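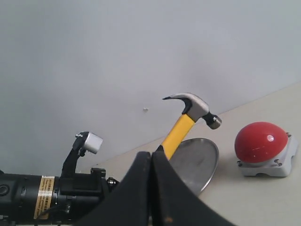

Rhona Haldane
Workshop Inspector, Ralarard

Hand Tools: Striking Tools Checklist with Comments
Workshop 2, January round

Scope: claw hammers, ball-peen hammers, mallets and pry bars issued from the Workshop 2 tool store. Powered nailers are on a separate sheet. The tool register for the site stands at 1,373 items. Only the striking tools were handled on this round.

Marks used: OK, Monitor, Remove, N/A. A comment is required for anything other than OK.

SECTION A — CLAW HAMMERS

A1. Head tight on handle, no movement under hand pressure
OK
Comment: Checked by holding the head in one hand and twisting the handle both ways, then pulling along the axis. Do not test by striking the bench.

A2. Face free of chips, mushrooming and cracks
Monitor
Comment: One hammer from the Zultdale batch has light edge wear on the face. No raised metal could be felt with a gloved thumb. Recheck next round. Do not grind the face to dress it. A struck face that has been ground is to be marked Remove.

A3. Claws even, tips not spread or broken
OK

A4. Cheeks and eye free of cracks
OK
Comment: Wipe the head before looking. Grease hides hairline cracks at the eye. Use the bench lamp held low to one side.

A5. Handle sound along its full length, including the butt end
OK
Comment: The yellow-handled claw hammers are easy to find on a bench, and the color also shows dark stains well. It does not show fine cracks well. Run a dry cloth down the handle and look wherever it snags. The lower end must be inspected with the hammer in the hand and nothing covering it.

A6. Grip clean, dry, not turning on the handle
Monitor
Comment: Oil residue on two grips. Cleaned with mild detergent and left to dry on the rack. No solvent on grips.

A7. Tool number legible
Remove
Comment: One number worn off completely. Hammer taken out of issue until it is matched to the register. The tool itself passed A1 through A6.

SECTION B — BALL-PEEN HAMMERS AND MALLETS

B1. Wedges seated, none standing proud
OK

B2. Wood handles free of splits, taping or paint
Remove
Comment: One 500 g ball-peen had electrical tape around the neck. Split found under the tape. Taped handles fail without further examination, and this should be explained again at the start of shift.

B3. Mallet faces flat, no pieces missing
OK

B4. Correct mallet in use for chisel work
Monitor
Comment: A steel hammer had been left beside the Sabatier chisel set. Several chisel heads show bright marks. Chisels to be inspected under the edge tools sheet.

SECTION C — PRY BARS

C1. Shaft straight, checked against the steel rule
OK
Comment: Checked with the 300 mm rule in two positions. Longer bars were checked against the surface plate.

C2. Tips free of burrs and cracks
OK

C3. No cheater pipe stored with bars
OK

SECTION D — STORAGE AND ISSUE

D1. Hammers hung or laid flat, heads not above shoulder height
Monitor
Comment: The top row of the Prokstead rack is too high for striking tools. Move them down one row and use the top for squares and levels.

D2. Benches clear of striking tools at end of shift
Monitor
Comment: To be checked at 4:30 p.m. by the shift lead. A hammer laid down between jobs goes flat, handle inside the bench edge.

D3. Eye protection available at the point of issue
OK
Comment: Stock adequate. Scratched lenses were mixed in with good ones and have been taken out.

D4. Red-tag bin present and locked
OK
Comment: The key is held at the issue window. Tagged tools are not to be handed back for "one quick job."

ACTIONS

1. Match the unnumbered claw hammer to the register and re-mark it. Paint pen is acceptable on the handle. No stamping on the head.
2. Scrap the split ball-peen handle. Keep the head only if it passes A4.
3. Clear the top row of the rack.
4. Recheck the worn face under A2 at the next round — if the wear has reached the striking area, remove the hammer from issue.

Items 1 and 2 to be closed before the tools go back on the rack. Item 3 was started during the round and is still open.

R. Haldane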